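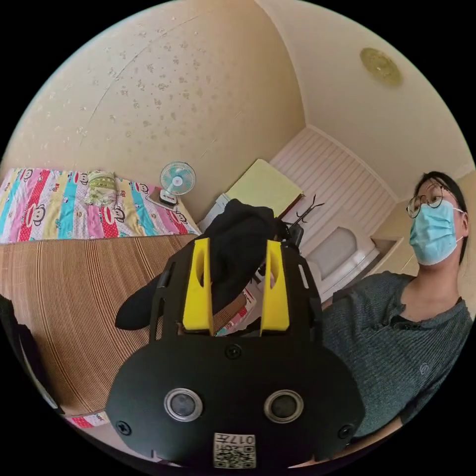
Can a robot clean up your bedroom?

By Vinzenz Lüthi

Robots can build cars, and some of them can vacuum a floor. But can a robot put away your socks? Not very well yet.

A sock is a difficult thing for a machine. A toy block has always the same shape, so the robot knows where to hold it. Cloth is different. It folds, it hangs down and it can hide under a blanket. Your hand feels all this without thinking. A robot must learn it.

How does it learn? One way is that people show it. A person does the same chore many times with a gripper, which is a kind of hand with only 2 fingers. A computer then studies these examples. For one small chore it may need 600 of them, or even 2000!

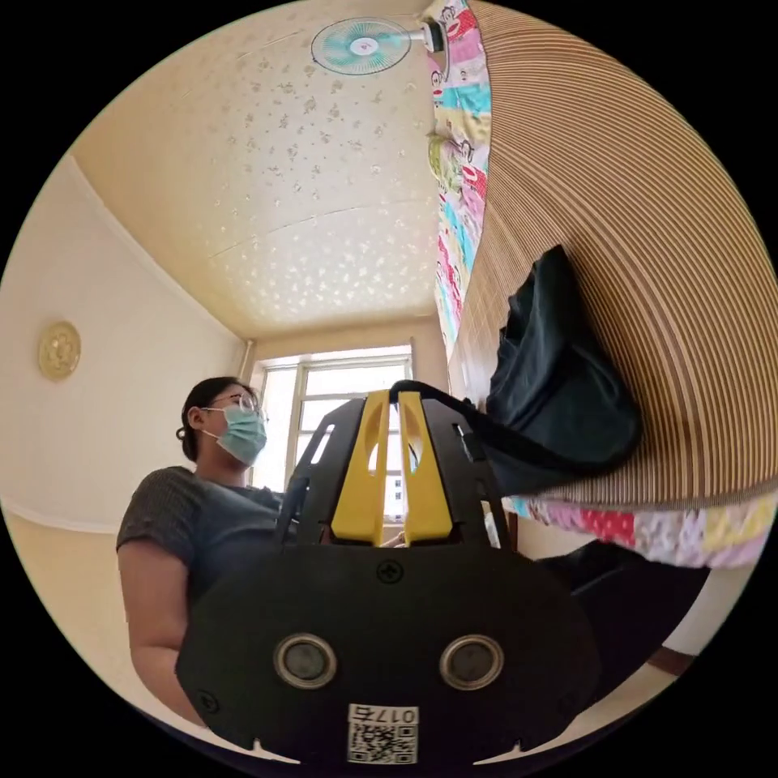

Two yellow fingers, a bag with a strap and a colorful quilt.

Bedrooms are also all different. A robot that learned in one room can get confused in the next one, where the bed stands on the other side.

Try it yourself: pick up a sock with only 2 fingers and fold it. How long did you need?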